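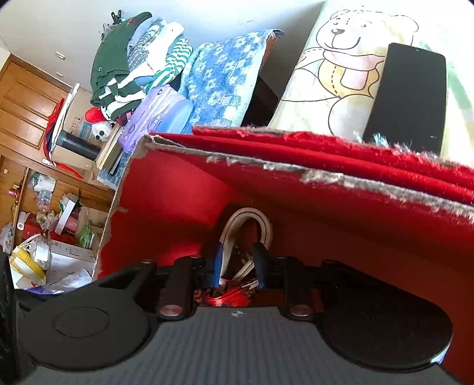

Home Topics Unanswered Hardware Tags Log in

Mernon handheld gripper kit: high rejection rate on container tasks, is the round pad set suitable?

tolstack

I have 2 Mernon handheld kits on a trial license and need to decide by the end of August whether to keep them. They are used to record pick and place demonstrations in ordinary rooms: shelves, beds, folded laundry, open cardboard boxes. The recordings go to the Workau processing service, which recovers the tool trajectory and the pad opening and returns a pass or fail for each episode.

So far we have submitted 3,401 episodes. Of these, 13 percent came back as failed. The failures are not spread evenly. Open tabletop and pillow or clothing pickups are nearly all accepted. Most of the failed episodes are ones where the tool goes into a box through a cut opening in the front panel, takes hold of a strap or handle, and pulls it out.

Configuration:

- Round pad set, both sides, raised disc in the center
- Stock ribbed center plate
- Current firmware, no beta features
- Default Workau profile, "general household"
- Fixed exposure, set once per room

The failure code is nearly always "trajectory gap". A smaller group says "opening unreadable". I can reproduce both. If I hold the tool in front of the box and do not enter, the episode passes. If I enter and stay inside for more than a moment, it usually fails.

What I want to know:

Is this a limit of the kit or of my settings? The Mernon sales page lists "bins, drawers and cartons" under supported tasks and gives no minimum opening size.

Would the narrow pad set help? It is sold separately and I would prefer not to buy it to find out. Purkow offers a comparable kit with narrow fingers as standard, so if the answer is "buy narrow pads", I would compare the total price before renewing.

I have already repeated the calibration on both kits. No change.

Edit: the box walls are plain cardboard with a colored paper covering. Nothing reflective apart from some ribbon in the bottom.

gantry_and_shim

You probably have two separate faults. I would treat them one at a time.

"Trajectory gap" means the tracker lost the room. The camera on this kit is wide, and while the tool is outside a container it has plenty to work with: door panels, shelf edges, printed packaging, a patterned towel. Once the tool is through the opening, most of the view is the inside of the box, which is dark and has little texture, and what texture there is may be moving along with the thing you are pulling. The inertial data carries it for a short time and then the service gives up. Pads have very little to do with this.

What worked for us, in order of effect:

Change the Workau profile from "general household" to "enclosed". It tolerates a longer gap and uses the entry and exit segments to constrain the middle. It is under the project settings and is not offered at upload. You can reprocess old episodes with it, but check your plan first, as reprocessing is billed as new processing on some of them.

Start each episode farther back. Give the tracker a slow pass over the room before the approach, then a pause at the opening. Same on the way out. Operators tend to cut the recording as soon as the object is clear, and then there is no exit segment to use.

Raise the exposure for the box episodes. One setting per room is too coarse. Set it with the tool at the opening and accept that the window or lamp will be overexposed.

Weigh the box down or tape it to the surface. If the tool drags the box, the walls move with it and the tracker takes them as the static scene. This one gives you episodes that pass with a wrong trajectory, which is worse than a failure. I would look through some of your accepted box episodes before using them for training.

"Opening unreadable" is the other fault and it is partly mechanical. The service reads the opening from the pads and the linkage in view. If a torn cardboard edge or a hanging flap covers one pad, that reading is lost. Trim the opening clean, or make it wider than the tool at full opening. The round pads do need more room than the narrow ones at the same grip width, so for this code only, the narrow set will help.

We ran the round pads on cartons for 6 weeks before changing anything mechanical. With the profile and the longer entry segment, the trajectory gaps fell to a level we could live with. The unreadable openings stayed until we changed the boxes.

brassfitting

narrow pads fixed it for me, just get them. takes a few minutes to swap, remember to recalibrate

kelvin_offset

Partial disagreement with the reply above. I have used both pad sets and the narrow one has its own cost. On folded fabric, the round pads hold a sweater or towel over a larger area and it comes up as a stack. The narrow ones pinch a fold and the rest slides. If your data set is mostly laundry and only partly containers, changing all the tools will move the problem somewhere else. Keep one kit on each.

Also check what the data is for. If the policy will run on a Pereyra arm with the matching round end effector, recording with narrow pads gives you demonstrations the robot cannot copy at a tight opening. In that case the opening has to be sized for the round pads regardless of what Workau accepts.

On Purkow: I had one on loan. Narrow fingers, lighter, shorter battery life. The files needed conversion before Workau would take them, and the converter dropped the opening channel on my first uploads. Support sent a corrected version on a Tuesday and it has been fine since. I would not switch for the fingers alone.

tolstack

Switched the profile to "enclosed" and reprocessed one batch of the failed box episodes. Most of the trajectory gaps now pass. The unreadable openings did not change, as described. I also found accepted episodes where the box slides toward the operator during the pull. Those have been removed.

The target is a Pereyra arm with round pads, so the round set stays and the boxes will be recut. I have asked Mernon for a minimum opening size in writing and will add it here when they reply.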